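The Brarkedora Rhymer, reviewed

Opinion, Books and Music

I have been writing song lyrics for a long time and have used the same paperback rhyming dictionary for most of it. The spine went last winter. I bought the Brarkedora Rhymer as a replacement in December and have used it most days since, so this review covers a few months of regular work. I paid for it myself.

The Rhymer is a boxed set with 2 parts. One is a hardcover rhyming dictionary. The other is a ruled notebook cut to the same size, with a wide margin on the left of each page. Woditz publishes both. The set costs $75, and the dictionary isn't sold separately.

The dictionary has 2592 sound headings. Each heading covers one ending sound, and the words are listed under it by number of syllables, then by stress. If you look up "river" you get the words that rhyme fully, then a second block set in gray type for near rhymes. "Giver" and "liver" are in the first block. "Fever" and "over" are in the second. There is an index at the back by spelling, for when you know the word but don't know which heading it falls under. You will use the index a lot at first. After a couple of weeks I was going straight to the heading about half the time.

The near rhymes are the best thing in the book. Older rhyming dictionaries treat them as mistakes and leave them out, although popular songs have leaned on them for decades. The editors here sort them by how close they are, and I agreed with their ordering nearly everywhere. I did not agree with where they put words ending in "-own" and "-ome." Anyone who sings will tell you those pass for full rhymes on a held note. The book lists them well down the gray block.

Stress marking is also good. A small tick shows which syllable takes the weight, and words that can go either way are listed twice. That saved me from a bad line involving "perfume," which I had been saying one way and singing another.

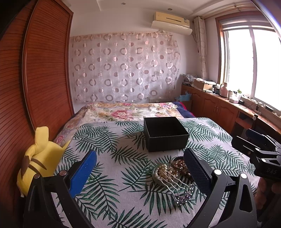 Zahira Sopacua wrote in to say that she has had the set longer than I have and thinks the near rhymes are overrated. Her view is that a writer who needs a list of near rhymes should go for a walk and change the line. She uses the full rhyme blocks only, and she would like them printed larger. She also asked me to mention that the index leaves out most contractions. I checked. "Wouldn't" is there, "needn't" and "who'd" are missing.

I'll come down between the two positions on near rhymes. When I am stuck on a second verse, the list gets me moving. When I am stuck on a chorus it mostly gives me something weak that I then have to take out. A chorus gets sung three or four times, and a loose rhyme that passes once starts to bother people by the third.

The type size complaint is fair. The full rhymes are set in something close to newspaper print, and the gray near rhymes are the same size but harder to read. Under a desk lamp I had no trouble. On the bus I gave up on the gray entirely.

Now the notebook. The paper is cream, heavy enough that a felt-tip pen doesn't show on the other side, and the binding opens flat. The wide margin is meant for alternate words, and I do use it that way. I write the line, then stack the candidates next to it. Once the song is finished I can go back and see what I passed over, and twice I have gone back and changed my mind.

What I don't like is the printed prompt at the top of each right-hand page. Some are harmless ("Who is speaking?"). Others are the kind of thing you get on a calendar. I don't want to be asked what color my chorus is. The prompts take up three lines of space and can't be ignored easily, since they are printed in dark blue. A refill notebook without them would be an easy fix, but Woditz sells only the one version.

There is an introduction to the dictionary of 2000 words, unsigned, on the history of rhyme in song. It is sensible and a little dry. The section on ballads is the strongest and explains why so many of them rhyme only the second and fourth lines. The section on hip-hop is a single page and reads as though it was added late. Rhyme inside the line, running across several words at once, is where a lot of the most skilled work of the last forty years has been done, and the dictionary has no way to look up a multiple-word rhyme at all. If that is how you write, this set will not help you much. That is my biggest criticism of it.
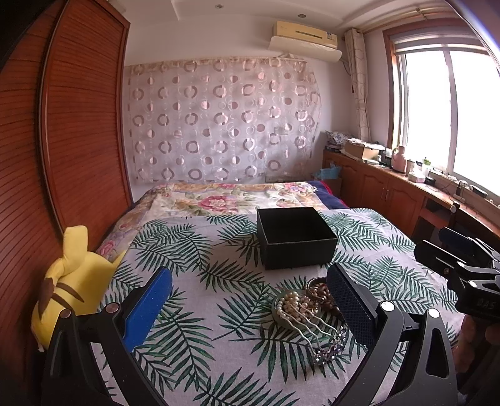

Pearl necklaces and a jeweled hair comb in a round dish.

For comparison, I spent a week with Won, which is a rhyming app and does handle phrases. Type in "left the door open" and it returns strings that match vowel by vowel. A good number of them are nonsense, but one in every screenful is usable, and that is better than I do on my own. It is faster than any book. It also puts the most common words first, so the early results are the ones everybody else has used already. With the Rhymer I read down the whole column and often stop on a word I wasn't looking for. I wrote better lines that week with the book and more lines with the app.

I also took the set to the lyric workshop at Stundeddale, where it went around the table during the morning session. Reactions were mixed. People who write by hand liked it. People who write on a phone turned a few pages and passed it on. One writer pointed out that several regional pronunciations are ignored, and that "aunt" is listed only with "can't" and never with "ant," or possibly the other way around; I didn't write it down. The preface says the book follows a single standard American pronunciation, and it should probably say so on the box.

Build quality is fine. The dictionary cover has picked up some scuffing at the corners from being carried in a bag. The ribbon marker frayed in the first month and I trimmed it with scissors. The box itself is thin cardboard and split along one edge, so I threw it out.

At $75 it is expensive for what it is. A used rhyming dictionary costs a few dollars and will cover most full rhymes. You are paying here for the near rhymes, the stress marks and a decent notebook. I think the first two are worth having if you write regularly in verse forms with end rhyme, whether that is country, folk, musical theater or light verse. If you write a song or two a year, get a secondhand book.

I have nearly filled the notebook and won't be buying a second set to replace it. The dictionary stays on the desk.

Pros: near rhymes sorted by closeness, stress marks, flat binding
Cons: small gray type, no phrase rhymes, printed prompts, gaps in the index
Price: $75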